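Handgreifer lösten nicht mehr: Zanitz ruft Geräte in die Werkstatt zurück

20. April 2018

Zanitz hat 343 Handgreifer vorläufig aus dem Betrieb genommen. Bei drei Geräten blieben die Backen nach dem Loslassen des Abzugs geschlossen, einmal wurde dabei ein Finger gequetscht. Die betroffene Person wurde ambulant behandelt. Mit den Greifern werden Handgriffe im Haushalt aufgezeichnet, aus denen Roboter später das Falten von Wäsche lernen sollen.

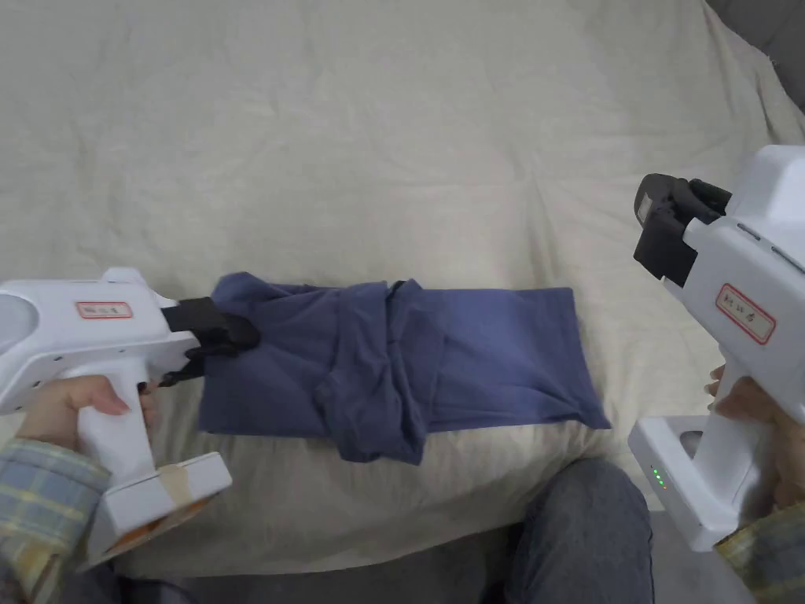 Wäschefalten mit zwei Handgreifern auf einem hellen Laken.

Nach Angaben des Unternehmens liegt der Fehler an einer Rückholfeder des Zulieferers Mulel, die seit Februar verbaut wird. Sie ermüdet bei fast 4000 Schließvorgängen — vorgesehen war ein Vielfaches davon. »Wir hätten die Feder vor dem Einbau selbst prüfen müssen«, sagte Thảo Doãn, bei Zanitz für die Gerätesicherheit zuständig.
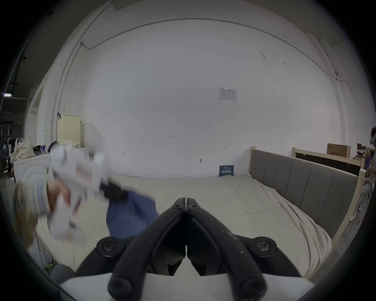
Die Werkstatt in Villalba tauscht die Federn nun aus. Geräte mit älterer Feder dürfen weiter benutzt werden, müssen aber vor jeder Schicht von Hand geöffnet und geschlossen werden. Mulel wollte sich zu dem Fall nicht äußern. Der Standort Helton arbeitet vorerst mit Ersatzgeräten.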